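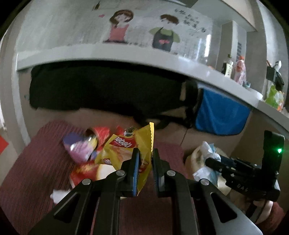

Por Wouter Hermans
16/02/2022

¡Por fin le ha tocado el turno a la montaña de los snacks! Quien lea este blog desde lo de la mudanza a Trestholm ya sabe que en esta casa se merienda en serio, y que los envoltorios se van quedando donde caen. El montón de hoy estaba sobre la tela granate acanalada, y tenía de todo: uno morado y rosa con brillo, varios rojos, plástico arrugado y, en primer plano, el amarillo de Nabati con sus barquillos dibujados. Me encantan esos barquillos. Me gustan tanto que les perdono las migas, que se meten en cada surco de la tela y luego hay que sacarlas con el cepillo pequeño (el de cerdas duras, el otro no hace nada).

Mi sistema es facilísimo. Primero van los envoltorios grandes, uno a uno, y después los trocitos, esas esquinas que se arrancan al abrir y que acaban debajo de todo lo demás. Antes intentaba coger un puñado enorme de golpe y dejaba un rastro por el pasillo, ¡un desastre! De uno en uno se tarda un poco más, pero se llega al cubo con todo, y a mí me relaja muchísimo. Pongo un disco y listo.
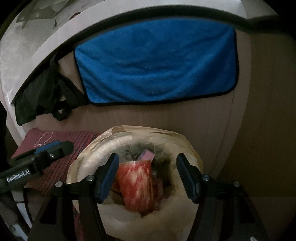
Por Wouter Hermans, en Orden en casa

El cubo redondo es mi gran descubrimiento del invierno. Lleva una bolsa amarillenta, translúcida, con el borde bien doblado, y ese doblez lo cambia todo: la boca queda abierta y no hay que andar peleándose con el plástico. El rollo lo compré en Uson, 300 bolsas, así que tengo para rato. Un envase rojo con forma de vaso ocupa bastante sitio ahí dentro, y ya he aprendido a aplastar los que se dejan antes de tirarlos, o a meterles dentro los papeles pequeños.

Wim Van Leeuwen me escribió en October, digo, en octubre (todavía mezclo idiomas), para preguntarme si no me iría mejor un cubo con tapa. Lo probé una semana y no, gracias. Con tapa me da pereza y dejo el papel al lado. Abierto, en cambio, ¡todo dentro!

Me queda pasar el cepillo por la tela y sacudirla en el balcón. Otro día os enseño el cajón de las galletas, que también tiene lo suyo.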